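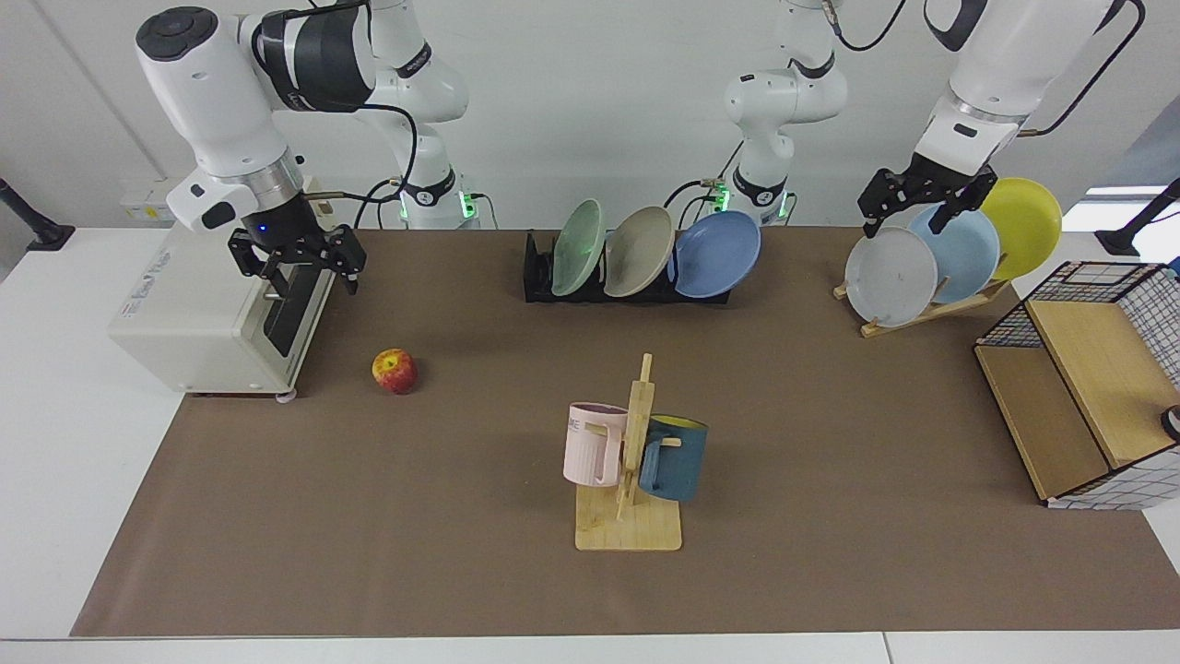 대전, 7월

Brivance 지원 담당 부서 앞

살림살이 대여 사업 Fillum 상반기 진행 보고

안녕하십니까. Clurkier 사무국입니다. 지난번 보고서를 보낸 다음에 진행한 일을 정리하여 보내 드립니다. 회계 자료는 별도의 파일로 제출하였으므로 이 글에는 사업 내용을 주로 적겠습니다. 한국어가 우리 사무국의 첫 번째 언어가 아니기 때문에 표현이 어색한 곳이 있으면 연락해 주시기 바랍니다. 숫자는 두 번 확인하였습니다.

1. 대여 현황

Fillum은 대전에 새로 이사 온 유학생과 외국인 가정에게 부엌 살림과 작은 가전을 한 학기 동안 빌려 주는 사업입니다. 6월 말 기준으로 우리 목록에 등록된 물건은 452점이고, 그중에서 407점이 한 번 이상 대여되었습니다. 이용한 가구는 151가구입니다. 이 가운데 136가구는 처음 신청한 가구이고, 나머지는 작년부터 계속 이용하는 가구입니다.

가장 빨리 나가는 물건은 전기밥솥입니다. 3월 첫째 주에 밥솥은 모두 나갔고, 대기 명단을 만들어야 했습니다. 그 다음은 토스터 오븐과 전기 주전자입니다. 접시와 머그잔은 신청이 많지만 수량이 충분해서 기다리는 사람이 없었습니다. 반대로 큰 냄비와 제사용 그릇은 거의 나가지 않습니다. 기증을 받을 때 거절하기가 어려워서 받아 둔 것인데, 창고에서 자리를 많이 차지하고 있습니다. 하반기에는 기증 안내문에 받지 않는 물건의 이름을 분명하게 쓰려고 합니다.

2. 계획과 달라진 점

신청서에는 대여 기간을 네 달로 썼습니다. 그런데 학기가 끝나는 날과 기숙사에서 나가는 날이 학교마다 달라서, 네 달이면 마지막 이 주일 동안 밥솥 없이 지내는 학생이 생겼습니다. 5월부터 기간을 다섯 달로 고쳤습니다. 이 변경에 대해서는 전화로 먼저 허락을 받았습니다. 서면 확인이 아직 도착하지 않았으니 보내 주시면 감사하겠습니다.

대여 관리 프로그램 Ackroyd의 도입도 한 달 늦어졌습니다. 프로그램 자체에는 문제가 없었지만, 종이 대장에 적힌 물건 이름이 통일되어 있지 않았습니다. 같은 물건이 "후라이팬", "프라이팬", "팬(큰 것)"으로 각각 적혀 있었습니다. 옮겨 적기 전에 이름표를 새로 만드는 데 4월을 거의 다 썼습니다. 지금은 모든 물건에 번호가 있고, 이용자는 베트남어, 몽골어, 영어, 한국어로 목록을 볼 수 있습니다. 몽골어 번역은 일부 가전 이름이 아직 부족합니다.

3. 사용 설명서

작년 설문에서 제일 많이 나온 불만은 설명서가 한국어로만 되어 있다는 것이었습니다. 올해는 가전마다 한 장짜리 설명서를 만들었습니다. 글자는 적게 하고, 버튼에 쓰여 있는 한국어를 그대로 옮긴 다음에 옆에 뜻을 적었습니다. "취사", "보온", "예약" 같은 말은 교과서에 잘 나오지 않아서 한국어를 꽤 공부한 사람도 모르는 경우가 있습니다. 저희도 처음에는 "취사"가 무슨 뜻인지 사전에서 찾았습니다.

설명서를 나누어 준 뒤로 사용법에 대한 전화가 줄었다고 상담 담당이 말합니다. 다만 전화 횟수를 기록하기 시작한 것이 5월이어서 작년과 비교한 숫자는 드릴 수 없습니다. 내년 보고서에는 넣을 수 있을 것입니다.

4. 파손과 분실

깨진 것은 대부분 유리컵과 접시입니다. 보증금에서 빼지 않고 있으며, 이 원칙은 계속 유지하고 싶습니다. 가전 중에서는 전기 주전자 두 대가 고장 났고 한 대는 고쳤습니다. 연락이 되지 않는 가구가 세 곳 있습니다. 두 곳은 다른 도시로 이사한 것으로 알고 있고, 한 곳은 아직 확인하는 중입니다.

택배로 반납할 때 접시가 깨지는 일이 있어서 포장 상자를 바꾸었습니다. 칸막이가 있는 상자는 값이 조금 더 비싸지만 여러 번 쓸 수 있습니다. 이 비용은 운송비 항목에서 처리하였고, 항목 사이의 이동 금액은 규정 안에 있습니다.

5. 하반기 계획

8월 중순부터 가을 학기 신청을 받습니다. 밥솥을 더 사는 것이 첫 번째 일이고, 예산은 이미 승인된 물품 구입비에 들어 있습니다. 9월에는 접수 시간을 저녁 8시까지 늘려 보려고 합니다. 낮에 일하는 가정이 물건을 받으러 오기 힘들다는 의견이 여러 번 있었습니다. 저녁 근무를 할 사람은 아직 구하지 못했습니다.

창고 계약은 12월에 끝납니다. 임대료가 오를 가능성이 있다고 들었으나 금액은 모릅니다. 10월 안에 건물 쪽의 답을 받아서 중간 점검 때 말씀드리겠습니다. 그 전에 추가 자료가 필요하시면 사무국 메일로 알려 주십시오.

Clurkier 사무국 드림

관련 글
Fillum 가을 학기 대여 신청 안내
기증 받는 물건과 받지 않는 물건
전기밥솥 한 장 설명서 (베트남어, 몽골어, 영어)
Ackroyd 목록에서 물건 찾는 방법
작년 하반기 진행 보고
택배 반납 포장 방법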